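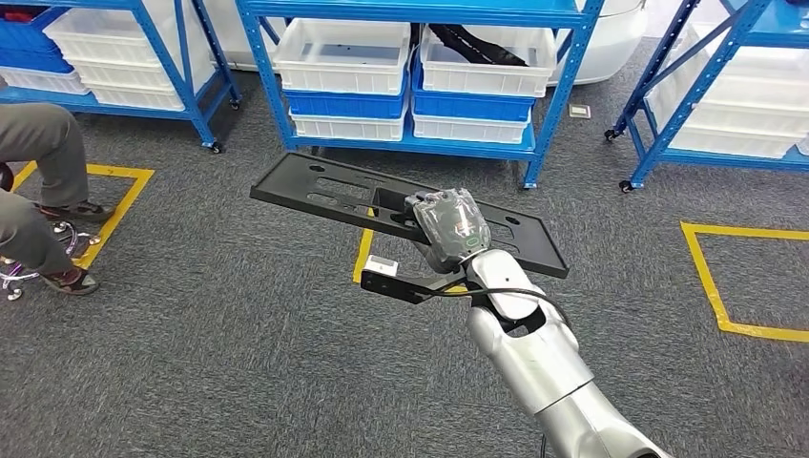
Slotted black panel over the gray carpet, Wesemdale.

About the Szénási School

We teach people to play the accordion, the concertina and the button box in Wesemdale, and we love doing it. Most of our students are adults. A lot of them have an instrument that came down from a grandparent and has been sitting in its case ever since, and they walk in not knowing what kind it is or which way up it goes. That's a great place to start! We also have kids (from age 10), returning players who quit in their teens and have regretted it, and a handful of people who already play very well and come for the company.

How we got going

The school is named for the Szénási family, who sold and tuned reed instruments on the east side of town for most of their working lives. When the shop closed, there were students in the middle of lessons with nowhere to go and a back room full of instruments, and Châu Lương, who had been taking lessons there herself and had started teaching the beginners, asked if she could keep the name and carry on. She rented one room in the old Fumex building over the dry cleaner. The heat came up through the floor all winter, which was lovely for people and terrible for the wax that holds the reeds in.

We moved out of the Fumex building one June, in the rain, with every instrument wrapped in somebody's bath towel. Some of those towels are still here. If yours had ducks on it, please come and get it.

Today we have a proper teaching room, two small practice rooms and a bench where we do simple repairs. Carpet turned out to be the best thing we ever spent money on. Accordions are loud, and ten of them in a bare room is a sound you feel in your teeth.

What a lesson is like

You play in the first lesson. We don't begin with a lecture on the bass side or a page of notes. You strap in, we get the shoulder straps sorted out (they are almost always too long), and you learn to open and close the bellows on one note until it sounds even. Then we add two more notes, and with three notes there are already tunes you can play. People laugh a lot in that first half hour. It's a funny thing to hold something that breathes.

After that it depends on you. Some students want polkas and waltzes for family weddings. Some want Cajun, or tango, or the musette pieces they heard in a movie once. We've had a student who wanted only sea songs, and she got only sea songs, and she's now better on the Anglo concertina than most of us. We teach by ear and from paper both, and we'll nudge you toward whichever one you're avoiding.

Lessons are 45 minutes. Beginners can share a class of four, and we really do stick to four, as a fifth accordion makes it hard to hear who is rushing. If you'd like lessons on your own, we do those too, mostly during the day and early evening.

The Friday session

Friday evenings are for playing together. Anyone can come, student or not, any instrument, though if you bring a drum we may ask you to sit by the coats. The first hour is slow and the tunes come from our shared book, which now has over 400 in it. The book started as a folder of Châu's photocopies and has been growing ever since. Students add to it all the time. A good number of the tunes have no title anyone can remember, so you'll find things like "The One From Pete's Wedding" and "G Minor, Careful" in the index.

The second hour is faster and less polite. Come and listen if you're not ready to play. Listening is how a lot of our regulars learned the tunes in the first place, and there's usually cake.

Borrowing an instrument

You don't need to own anything. We have loan instruments in several sizes, including small ones for kids and for adults with bad backs (a full-size 120-bass is a heavy thing to wear and we won't pretend it isn't). Loans go by the term. You take the instrument home, you practice on it, and we ask that you keep it out of the car in hot weather and out of the basement all year.

Before you buy one online, please talk to us! We mean this in the friendliest way. A pretty accordion for very little money often needs more work than it will ever be worth, and it breaks our hearts to say so after the fact. Send us the listing, and we'll tell you what to ask the seller. We don't take a cut from anyone.

Repairs

We fix stuck buttons, loose straps, sticky keys, small air leaks and rattles. We don't do full tunings in house anymore. Those go out to Brukeo, a two-person workshop that does beautiful work and takes its time about it. If your instrument needs to go to them, drop it off with us and we'll pack it properly. Never ship one lying on its back.

Who teaches here

Châu still teaches the beginners' classes and says she'll give them up when someone carries her out. She plays piano accordion and is working on the bandoneon, with some swearing. Our other teachers all play out as well, in dance bands and for contra dances and at the occasional baptism, so the schedule shifts a bit in wedding season. We'll always let you know ahead of time.

We also have student helpers in the kids' class. They're teenagers who came up through it themselves, and they're much better than we are at explaining why you should count out loud.

A few practical things

The entrance is on the parking lot side. The front door is for the upholstery shop and they've been very patient with us. There's an elevator, so nobody has to haul an instrument up the stairs. Wear something without big buttons or a zipper down the front, as these scratch the back of the instrument and catch in the bellows. Short fingernails help on the treble side.

New classes begin every ten weeks, but you can join the Friday session any time, and private lessons start whenever there's a slot. If you're curious, stop by in the afternoon and ask to try something on. Châu is usually in from two o'clock, and if you hear scales, just knock louder.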